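Clustivlow Arm Preview, two months in

I put off writing this one up because I wanted to be fair to it. Clustivlow sells a little simulator that lets you try an arm and a gripper before you order the real hardware, and after two bad purchases in a row (I still have the Flanis gripper in a drawer, poor thing) I was very ready to love it. Tonantzin Beltrán, who teaches the evening class I help out with, had been after me since May to give it a go, so I paid the $70 for the hobby license and cleared a few evenings.

Getting started is pleasant. You choose an arm, choose a tool, drop in a block and press go, and there's a nice long manual, 156 pages of it, that reads like somebody cared. I compared the plain stub tool with the Ciltden two-finger and the Cárdenas suction cup, all on the same arm and with the same pick and lift.
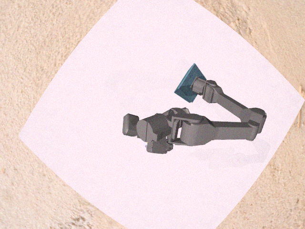

The plain stub surprised me most, and I've gone back to it more often than to either of the fancy ones. I expected to use it for reach checks and then forget about it, but it's such an easy way to learn how an arm folds! With the forearm doubled back over the upper arm like that, and the teal block up at the tip, I can tell right away how little room I'd have for a cable between the two links. That would have saved me some grief with my last build. The shadows are soft and rather faint, so I wouldn't judge height by them; turn on the side view for that.

The Ciltden model is the better behaved of the other two. It took my slightly crooked approaches with good grace, while the Cárdenas cup wanted to come in very square and let go whenever I got impatient, and I do get impatient. Loading a new tool takes about 2 minutes on my old laptop, long enough to go put the kettle on.

My one real grumble is the camera, which drifts back to its default angle every time you reset. I've written to them and had a kind reply, though no date for a fix. I'm keeping my license in the meantime, and the Ciltden is on order.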